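The Long Life of a Bedsheet

February 27, 2019

Most people can tell you what they paid for their phone. Far fewer know what they paid for the sheets they slept on last night, or how old those sheets are. Bedding is bought in a hurry, often the week of a move, and then kept until a foot goes through it.

In Prernanard, sheets are still sold by the yard. The market street has 51 fabric stalls, and at most of them the cloth sits on the bolt until a customer asks for it. The seller measures the mattress size you give, adds a hand's width on each side for tucking, and cuts. A tailor two doors down does the hems while you wait. A double sheet with two pillow covers takes him less than an hour.

The ready-made trade has cut into this business. Drorus, a chain that opened its first store in the town in July, sells fitted sheets in sealed bags. They cost less than cut cloth and they stay on the mattress. Stall owners say the young couples went first, then the landlords. The older customers have stayed, mainly for the choice of prints.

Printed cotton starts out gray. The woven cloth comes off the loom with starch in it and bits of seed husk, and it has to be washed, bleached and dried flat before any color goes on. At the Sana mill, on the river side of town, one run of a floral print is 632 yards. The pattern is laid down one color at a time, the ground shade last. If a screen slips, the petals pick up a thin pale edge, and that length goes to the seconds pile. Seconds are sold at the gate by weight, and plenty of homes in Prernanard are furnished with them.

Thread count gets the most attention on store labels. Hong, a bedding label sold in the bigger shops, prints the number 374 on the front of its best set in type larger than its own name. The mill's workers don't put much stock in it. They hold the cloth up to a window and look for thin spots, then rub a corner between two fingers. A plain weave with good long fibers will outlast a finer cloth made from short ones, and it will pill less.

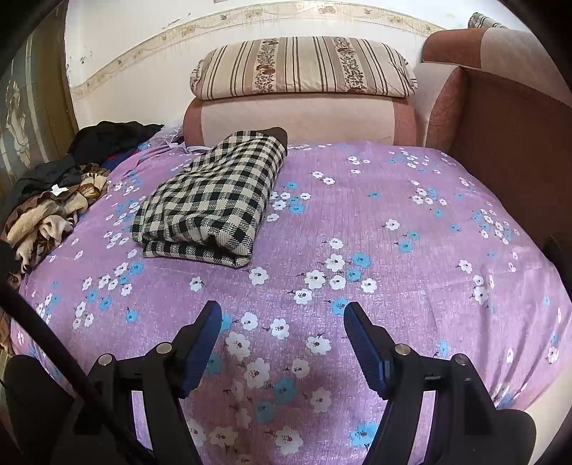
Washing does more harm than sleeping does. High heat dries out the fibers, and too much soap stays in the weave and makes it stiff. Warm water and a line in the shade will keep a print bright for years. Dark colors should go in by themselves the first 2 times.

The middle of the sheet wears out first, under the hips and shoulders. The old fix was to cut it down the center, turn the outer edges in and sew them together. This left a seam to sleep on, which people got used to. Tailors in the market still do it, though they are asked more often now to cut a worn double down to a single, or to make pillow covers out of the good parts. After that come curtain linings, ironing cloths and dust rags. The stall owners buy back nothing, but a few keep a bag under the counter for scraps, and quilters come by at the end of the month to empty it.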